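Workshop tips: recording puzzle demos without losing your weekend

I've been recording demonstrations on our two-armed setup since April, mostly pick-and-place with toys, and I've built up a pile of little habits that I keep repeating to whoever sits down at the controls next. So I'm finally typing them up! None of it is clever. Most of it came from doing it the annoying way first (and a fair bit came from Mieke Peeters, who has the bench before me on a Friday and leaves it much neater than I do).

1. Cover the table properly

Brown kraft paper, big sheet, one colour, no pattern. It's cheap, it takes the shine off the tabletop, and when it gets scruffy you pull it off and lay down another. Clamp it at the edge so it doesn't creep when a finger drags across it. A few soft creases are fine, I stopped ironing mine out years ago on a different project and never missed it. Big rips are another story: change the sheet between batches, never halfway through one.

2. Start every take a bit differently

My first 300 takes for the Solonlow job had the board in exactly the same spot, and the policy we trained on them was hopeless the minute someone nudged it. Now I shift the board a little each time, turn it a touch, and scatter the loose pieces somewhere new. The number board is a favourite of mine for this, with chunky numerals in one row and shapes in another. I'll leave a piece like the orange 10 well off to one side, and a couple of small pink ones up above the board, so the arms have some real reaching to do. 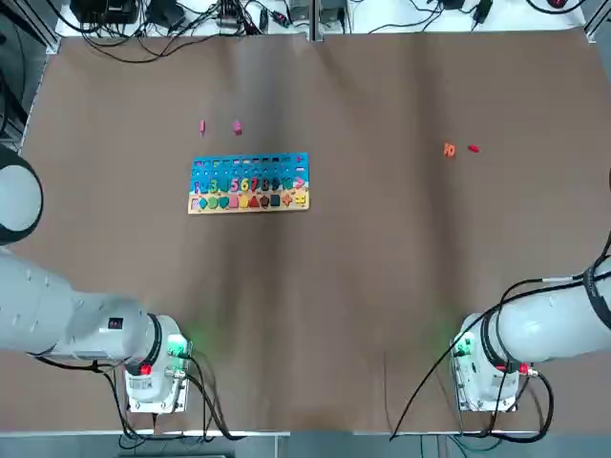
3. Slow down near the slot

Move at a normal pace across the open paper, then ease off for the last little bit before you place. If you hover and dither, the dithering goes into the data too, so decide where you're going and go. I count to 4 in my head on the way down. Floor Vandenberghe hums, which works just as well but does end up on the audio.

4. Give the other arm somewhere to be

When one arm is working at the board, park the other one off to the side and keep it still. I like lots of bare paper between the two. If you let the idle arm wander, you'll get takes where it drifts about for no reason, and the model will happily learn to do the same. Pick a parking spot, tell everyone what it is, and write it on the whiteboard.
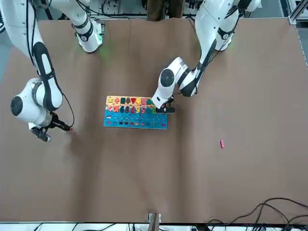
3 min read

5. Keep your fumbles, but label them

A dropped piece that gets picked up again is a good take in my book! It teaches recovery. A dropped piece that rolls onto the floor is a bin job. We mark each one "clean", "recovered" or "scrap" straight after it finishes, while we still remember. Out of 634 takes in the Dufour folder I only regret the ones we labelled the next morning.

6. Stop every 10 takes

Have a stretch, play one recording back and check every camera was recording. I once did a whole afternoon with a wrist view frozen on the first picture. Never again.

7. Tuck the cables before you start

They'll creep back onto the paper whatever you do, so have a look between takes and push any loops away from where the grippers need to go.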